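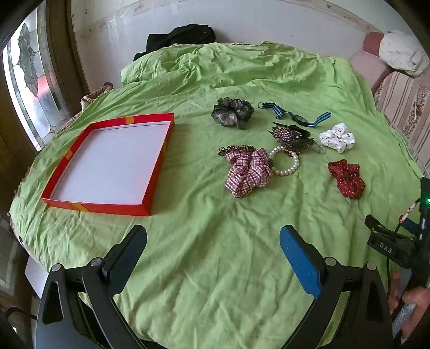

Figure 1. Small personal accessories (scrunchies, a pearl-bead bracelet, a hair claw clip) beside an empty red tray.

4. What the self-reports can and cannot tell us

4.1 The problem of small items

Most claims about how much people own rest on asking them. The Fullard household survey, which we reanalyze in this section, is a fair case. It asked 198 households to estimate how many things they kept in each of several groups, and then asked whether having those things in view made the home feel less restful. The published summary reports a clear link between the two answers. We think the link is weaker than it looks, and that a good part of it comes from how the questions were worded.

The trouble is worst with small items. People can say with some confidence how many chairs or winter coats they have. They are far less sure about things of the kind shown in Figure 1, which are cheap, bought in sets, lost and replaced without much thought, and stored in more than one room. In the Fullard form these fell under "accessories and similar," a heading that also took in belts, key rings and reading glasses. Two households with the same drawers could give very different totals depending on what they took "similar" to mean. The form gave no guidance on this, and the interviewers' notes suggest that they settled the matter differently from one home to the next.

A second version of the survey, run in Bittencourt, tried to fix this by adding a ceiling. Respondents could enter any number up to 50 and were told to stop there. This made the tables tidier. It did not make the answers better. The answers bunch at round numbers, as guesses tend to, and the ceiling hides whatever differences there were among the fullest homes. The Bittencourt report treats the smaller spread as a sign of improved measurement. We see no grounds for that reading.

4.2 Does storage change the answer?

Both surveys were followed by a trial of the Prestum storage plan, under which households were given boxes and trays and asked to assign every small item to one of them. The trial report says that people felt more in control of their belongings afterward. This may well be so, but the design cannot show it. There was no comparison group. The follow-up form went out with a cover letter thanking households for "getting organized," and it is hard to think of a plainer hint as to which answer was wanted.

Dropout raises a further concern. Of the households that began the trial, 27 did not return the final form. The report sets them aside on the assumption that they had moved or were busy. It seems at least as likely that some had given up on the boxes. If those homes were among the less satisfied, leaving them out would push the average in the direction reported. We reran the main comparison with the missing homes entered as "no change," and the effect shrank to a size we would not care to defend. That assumption is itself open to question. Our point is only that the result depends on it.

The Trovley group has argued that critics ask too much of this kind of work, and that rough counts are good enough when the interest lies in feelings about the home. We are not persuaded. If the count does not matter, it should not appear in the model as the main cause. If it does matter, then a measure that changes with the heading on the form is a poor one to build on.

4.3 Use in the present study

For these reasons we dropped the "accessories and similar" group from our own analysis and kept only the groups for which repeat answers were available. This cost us some detail. Readers who think small items are where clutter is really felt will regard it as a serious loss, and they may be right, but the existing data give us no sound way to test the idea. The surveys also never asked who in the household owned the items being counted, so we make no claims about differences between adults and children. Results for the remaining groups are given in Section 5, with the raw answers listed by town in the appendix.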